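**Progress report: Hikach Repair Evenings, second period**

We are past the halfway point of the grant and it has been a great few months! The repair evenings at Hikach now run twice a month, and people have started coming back with a second or third thing to fix, which we love to see.

**What we did**

We held 10 evenings and took in 215 items. Lamps and toasters are still the most common, but fans have crept up since the warm weather (desk fans, box fans, one enormous attic fan that took two people to carry up the stairs). We also began the lending shelf at the Kamow branch library, so residents can borrow a soldering iron or a multimeter for a week. Every kit on the shelf was out by the end of January -- a lovely surprise.

The Inthanon Street session was our first outside the main hall. Turnout was smaller than we wanted, mostly because the flyers went up late. We'll try it again with more notice.

**Money**

Of the $400 set aside for spare parts, we have $100 left. Fuses, cords and switches took most of it. Room hire came in on budget. We'd like to move the unspent printing money over to parts, if you agree, and will send the form separately.

**Next**

The small motors workshop is the piece I'm most excited about. Visitors kept asking why a fan hums but won't turn, so we wrote a beginner handout with Hedora that covers bearings, windings and capacitors in plain words. Spanish copies are being checked now.

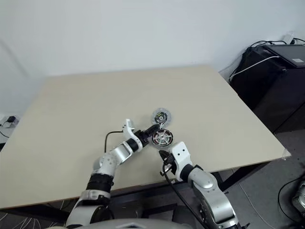
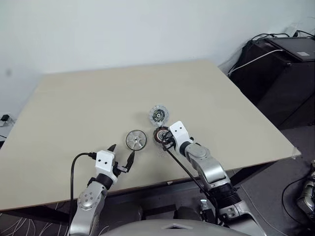 Comment returned with the draft, from the Hedora office: moving the printing money is fine with us, just keep the receipts together. Could you add a line on how many items went home working? Our board always asks, and we'd also like to hear when Inthanon Street is back on the schedule.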